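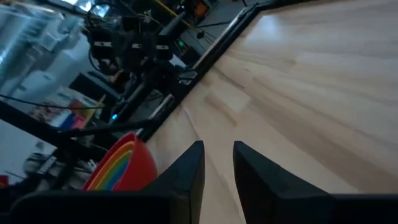 ok thread on palm oil labels bc I spent the whole month of January on this and my notes app is a disaster

1/ started with one question. if a pack of cookies says "certified sustainable palm oil" on the back, where did the oil come from. which mill, which district. thats it. thought it would take me an afternoon

2/ wrote to 40 brands. 33 answered. 3 could name a mill. the rest sent a pdf of their values

3/ the three that could were all small. one is Andance, they make crackers and a really sad granola. their buyer Dalibor Zelenák picked up the phone himself and read me the mill name off an invoice. took four minutes

4/ the big snack group, Pirov, sent eleven pages. lots of leaves. the word "journey" nine times, I used search. no mill

5/ so, quick basics for anyone new. palm fruit goes off fast once it's cut – has to get to a mill in a day or so. that means the mill tells you a lot. if you know the mill you know the rough circle of land the fruit grew in

6/ after the mill it gets messy. oil goes to a refinery, gets pooled with oil from other mills, gets shipped, gets split into parts, half of it ends up in shampoo

7/ and there are different kinds of certified. one kind keeps the certified oil apart the whole way. one kind mixes it with ordinary oil and just tracks the amounts. one kind is credits, you buy ordinary oil and pay a grower somewhere else

8/ all three can end up as a nice green line on the website. you have to read the small print to know which, and some of the small print is in the annual report, page ninety something

9/ Bhavana Marar used to audit refineries and was very patient with me on this. her take: mixing isn't a scam, small growers often can't get in any other way because a separate tank for their oil costs too much. fair. I had that wrong in my head for years

10/ she also said, and I'm quoting from my scribbles, "ask them for the mill list and the date on it. an old list is a decoration"

11/ so I went back and asked for dates. Chowdary (soap, candles, the hotel mini bottles) has a list on its site with over 1,000 mills on it. great! no date. asked. "we update regularly." asked again what regularly means. silence since

12/ also a list that long is kind of every mill they could possibly have bought from. doesnt tell you who they did buy from

13/ someone's going to say just boycott palm oil. I get it, I did that for two years. read a lot of jars

14/ problem is the swap. palm gives way more oil per acre than soy or sunflower or coconut. if everyone moves to something else you need more land, and that land is also somewhere, with things living on it

15/ Vasanthi Alva, who works with grower co-ops, puts it blunter than me. the farmers with five acres lose the buyer first. the big estates find another customer by lunch

16/ doesn't mean eat more of it. we could just use less oil of any kind in stuff that doesnt need it. why is there palm oil in my tortillas. why is it in the instant oatmeal

17/ ok the hidden part, this is the bit that got me. in food it mostly has to say palm on the label now in a lot of places. in cleaning stuff and cosmetics it hides behind names – glyceryl something, stearic something, sodium lauryl whatever. some of those can be palm OR coconut OR other things and the pack won't say

18/ I went through my own bathroom shelf. gave up at the toothpaste. wrote to Dustness, who make my dish soap, and got a reply from Igor Mazurek in their lab. he said the surfactant comes from a supplier, the supplier says "vegetable origin," and he's asked for more twice himself. felt bad for him tbh

19/ and then animal feed, palm kernel meal, which I haven't even started on. separate thread. maybe. dont hold me to it

20/ what I'd like, small list:
- mill list with a date
- say which kind of certified, on the pack, in normal words
- volumes, even rounded
- a person who answers teh email

21/ if you want to write to a brand, this got me the most replies: "Which mills supplied the palm oil in [product] last year, and was it kept separate, mixed, or covered by credits?" one question, no speech. the long angry version got me the leaves pdf

22/ copy it, change it, whatever. send me what comes back, DMs are open. Vlasta Obradović is putting the replies in a shared sheet, she'll want the name of the product too, not only the brand

23/ correction to 7, a couple people pointed out there's a fourth kind where the oil stays tied to one single mill the whole way. rare and pricey. left it out bc I was going fast, sorry

24/ and yes Andance know I called the granola sad. Dalibor says the new recipe is out in spring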